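5 Apr 2026

Sunday, and I have spent most of it at the kitchen table with the budget spreadsheet, which was not the plan. The plan was to dig over the back bed and then do nothing at all. But the request has to be in by Thursday and I know what I'm like, I'd only have lain awake moving the numbers about in my head, so I made a pot of tea and got on with it.

So. Where we are. We have the arm, and the arm is fine, I've got no complaints about the arm. It's the hand that's eating all my money. The five-fingered one is here on a trial from Kerngate and the trial runs out in September, and before then I have to decide whether we buy it, buy something simpler, or buy something simpler and pretend we wanted that all along. Moushumi wants the hand. Of course she does, she's the one who gets to play with it! I want the hand too, if I'm truthful, but I'm also the one who has to write the bit of the form called "justification" and I've had three goes at that box today and deleted all of them.

The first go was far too excited. The second read like a parking fine. The third was all right until I got to the money.

What I keep coming back to is that the price on the quote is never the price. You look at the quote and think, well, that's a lot but we could stretch to it, and then there's the mounting bracket (extra), the spare cable (extra, and you need one, ask me how I know), the training day, the delivery, and a thing called an "integration pack" that three separate people have explained to me and I still couldn't tell you what's in it. I rang Kerngate on Friday to ask and the chap was ever so nice and told me it was "mainly the integration side of things". Right. Lovely. It's down for £346 and I've put a question mark next to it in red.

I did go down to the workroom on Friday afternoon before coming home, partly to count cables for the spreadsheet and partly to get away from my own desk. I like it in there. You can sit in front of a form for a week and forget there's a real belt and real bins and a real thing that all this paperwork is for. 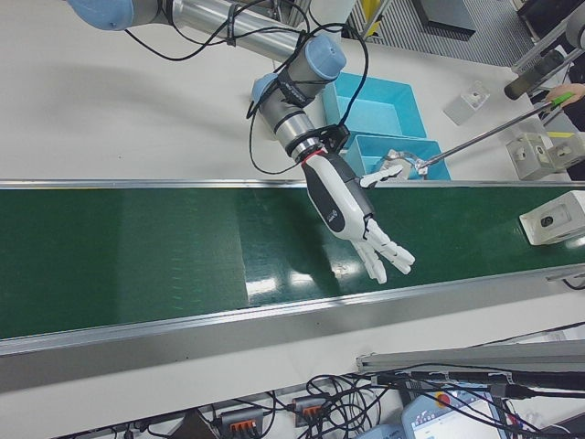
Anyway, cables. We need more of them and we need them shorter, and somebody needs to put in for proper trunking so that I can stop having dreams about the near side of that bench. Truris do a kit that clips on to the rail and comes to £110, and I've decided I'm simply putting it on the form as essential and seeing if anyone argues. It's the cheapest line on the whole sheet and it would cheer me up more than all the others put together.

The bins can stay as they are. Moushumi has asked for deeper ones but I think that's a want and not a need, and I've told her so, and she took it quite well considering. She got her own back by asking for a second pendant. I looked up what a second pendant costs and had to go and stand in the garden for a bit.

Then there's the question of what we're really buying the hand for, and this is where Nii and I went round and round on the phone last night. Nii says that if the job is picking small parts off a belt and dropping them in a tray, you want a two-jaw gripper or a suction cup, and five fingers is like hiring a pianist to ring the doorbell. Which did make me laugh. And he's probably right, for the job as it is now. Cirnton do a plain gripper for so much less that I checked I hadn't lost a nought somewhere.

But Moushumi's point (and she has put it to me in writing, twice, with a diagram) is that the job won't stay as it is now. The parts keep changing. Every time they change, somebody has to order new jaws for a plain gripper, or file the old ones down, and then we lose a morning fitting them and another morning finding out they don't quite fit. If the hand can cope with whatever turns up then some of that comes back to us. How much, I can't say. I did try to work it out. I wrote down every jaw change I could remember from last year and got as far as 16 before I started doubting myself about whether two of them were the same one. I need to ask for the job sheets tomorrow and do it properly.

I also haven't costed the breakages. A gripper has hardly anything in it to go wrong, and a hand has fingers, and fingers have joints, and I can't get a straight answer from anyone on what a replacement finger costs or how long you wait for one. The last time we waited on a part from Veres it was five weeks, and that was for a bracket! A bracket! If the hand is out for five weeks we'd need the plain gripper as a standby anyway, and then I'm buying both, and the whole argument goes out of the window. Or does it? Because the plain one is cheap enough that having both still might not be mad. I made a third column for that. It isn't as frightening as I thought it would be.

Nii thinks we should ask Kerngate to stretch the trial to the end of the year and see if they blink. I'm no good at that sort of thing, I say sorry to cash machines, but he says you just ask and then stop talking. I might get him to sit next to me while I do it.

Things for tomorrow then, before I forget:

Job sheets for last year, all of them.
Ring Kerngate about spare fingers, price AND waiting time.
Ask what is in the integration pack. Write the answer down this time.
Truris kit, get it on a proper quote.
Tell Moushumi no second pendant, or at least not this year.
Find out if service cover can come out of the repairs money and not the equipment money, since that would change nearly everything on page two.

It's gone seven now and I've not dug over a thing. There's soup left from yesterday and I've got half a mind to eat it straight out of the pan. The justification box is still empty, but I have saved the file under a new name, so that's something, and I'll have another go at it on the train.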